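How to Clean, Bundle and Put Away White Plastic Pipes

Posted Saturday, July 27, 2024 by Farzana Lodhi

Those of you who grow beans and peas under netting will know the pile I mean. Every year the frame comes down, the pipes go behind the shed door in a heap, and in May we all stand there pulling one out and bringing six others with it. I did this for longer than I care to admit. Then Štěpánka Šimko, who has the plot by the water tank at Landmont, came over one afternoon and showed me how she does hers, and I have done it her way ever since (with one or two changes she doesn't approve of).

What you will want

A table you can walk round
A sheet of black plastic big enough to hang over the sides
A large tray with a raised edge
An old white cotton cloth, or a piece of sheet
Washing-up liquid and warm water
Straps, two or more for each bundle
A soft pencil and a tape measure

Covering the table

Lay the plastic out shiny side up and smooth it from the middle. I use black as I can see grit on it, and also, I confess, because it was what we had left from the strawberry bed. Tuck the corners under if there's a breeze. If you are doing this in the kitchen, please do cover the floor as well, for pipe that has stood in soil all summer holds far more of it than you would think, and it all comes out of the ends at once.

Washing

Knock each pipe gently on the grass first, one end and then the other. Put a splash of warm soapy water in the tray, dip the cloth, wring it out and draw it down the whole length of the pipe in one go, turning the pipe as you pull. Green marks near the bottom need a second go. Leave them to soak with the cloth wrapped round for 10 minutes and they wipe off very nicely. I wouldn't use anything scratchy. I took a scouring pad to my first set and they have gone green twice as fast every year since, and Štěpánka has never let me forget it.

Rinse, stand them upright against a wall and let them drain. Do give them the whole afternoon if you can. I always look through each one at the light before I bundle it, partly to check for water and partly to check for earwigs.

Sorting

Long ones first. My uprights are all 1546 mm, an odd length that came from cutting down the pipes from my brother-in-law's old shed to suit the Eltby netting, and I have stuck with it. The cross pieces go in a second pile, and anything under 300 mm goes in a bucket with the loose joints.

Now, whether to take the fittings off. The instructions that came with my Nudik joints said to take everything apart, and for the first couple of years I did. These days, if a fitting is on firmly and pointing the right way, I leave it where it is. You do have to put all the fitted ends together at the same end of the bundle, or they knock against each other and nothing will lie flat. Štěpánka takes hers off, every one, and keeps them in a Setiawan biscuit tin.

Strapping the bundle

Lay your straps across the table first, then put the pipes on top, side by side, with the plain open ends level. I pat the ends with the flat of my hand until they are even. Bring the straps up and round the middle of the bundle and pull them snug but no tighter, so the pipes stay parallel and don't bow. If you have a helper, ask them to press down on the pipes while you do up the strap. On your own, a knee will do.

Try to keep each bundle to a size you can lift with one hand. I once made one of 20 and had to undo it again to get it through the shed door, with rain coming on and the dog underfoot.

Give the bundle a little shake. If one pipe slides out, undo the strap, push it back and try again a notch tighter. Then write the length in pencil on one of the pipes, near the open end where you'll see it.

Putting away

Store them flat on a shelf or across two brackets, open ends towards you. Give the tray a wipe, hang the cloth over the side of it to dry, and fold the plastic sheet inwards so that the grit stays in the middle.

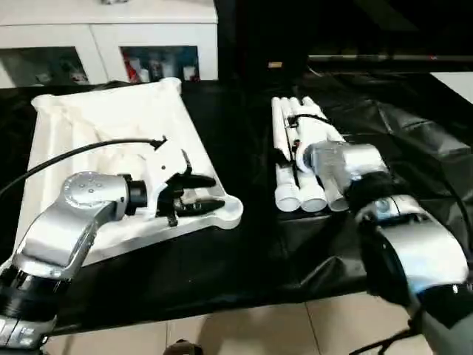

Shake the sheet out over the compost heap on your way back, and put the spare straps in the bucket with the short pieces. Mine used to live in my coat pocket, and I would find them again at Easter.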